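Milden Lammas Herb Bundle

Home > Seasonal customs > Summer > Lammas herb bundle

Product code: 526
Price: 26.00 per bundle, postage included inside the country
Availability: made to order from October, for the following summer

The Milden bundle is a hanging of dried herbs and barley, tied in the way which was usual in the villages around Milden and Porine for the first days of August. People hung it over the door of the house or the cow shed after the first barley was cut, and it stayed there until the next harvest. The old one was not thrown into the rubbish. It was burned in the stove, or it was dug into the corner of the field where the cutting would begin.

We make it after the notes of Lutfa Fakir, who wrote down what the older women of Porine told her about this custom. The notes are short and they do not always agree with each other. Where two women said different things, we have followed the one who still tied bundles herself at that time.

What is in the bundle

Barley in the ear, with long stalks
Yarrow
Tansy
Mugwort
St John's wort
One length of red wool, spun and dyed at Kinell

Some houses put also a piece of rowan twig. We do not include it in the normal bundle, but you can ask for it in your order and there is no extra cost.

Size and weight

Length 53 cm from the loop to the ends of the stalks. The weight is not more than 500 g. Every bundle is tied by hand, so the thickness can be different from one to another. The wool goes five times around the stalks and is closed with a flat knot. In Porine the knot was made at the back, so it cannot be seen from the road. In Milden it was made at the front, and they were quite proud of it. Please tell us which one you prefer. If you write nothing, you will receive the Milden knot.

The words

A few families said a verse when they hung the bundle. Lutfa Fakir collected two versions of it, and we print both on the small card which comes in the box. The first asks that the bread will last until the new bread. The second is longer and names the animals of the house one after another, beginning with the cow and ending with the cat. It was normal to leave out an animal you did not have, and to add one if you had it. One family had a donkey, and there is a line for the donkey on the card as well.

How to hang it

Use a plain iron nail above the door, on the inside if your door gets much rain. The ears of barley should point down. Do not hang it directly over a stove or a radiator, as the leaves become too dry and will fall. In the old houses a few leaves on the floor were swept out through the door and never towards the fire – this was told to us by every person we asked.

Keep the bundle away from small children and from animals. Tansy is not good to eat, and the St John's wort can be a problem for people who take certain medicines, so please do not make tea from any part of it.

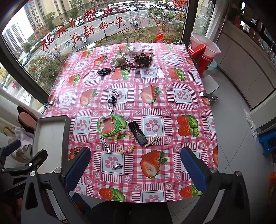
Table with a strawberry oilcloth and small accessories.

Also available

Sultana straw plait, a smaller hanging without herbs, for people who are sensitive to the smell of tansy. It has the same red wool and the same card.

Red wool only, in a length of 5 m, for those who grow their own barley and wish to tie the bundle at home. The instruction sheet is included. It was drawn by Debashish Ranasinghe, who also tied most of the bundles we sent last year.

Orders and delivery

Please order by letter or with the form on the contact page. Write your name, the address, the number of bundles and the kind of knot. The bundles travel in a long carton, which does not go through a normal letter box, so somebody must be at home to receive it. If the barley arrives broken, keep the carton and write to us within two weeks, and we will send a new one.

We do not send outside the country, because dried plants are often stopped at the border and we had some trouble with this already.

Schools and local history groups can borrow one bundle with the card and a copy of the notes. The loan is free and you pay only the post in both directions. Last summer two groups kept it over the harvest days, and one of them sent us a third version of the verse – shorter, and without any animals. We will put it on the card when we print new ones.

Page last changed: February 10, 2018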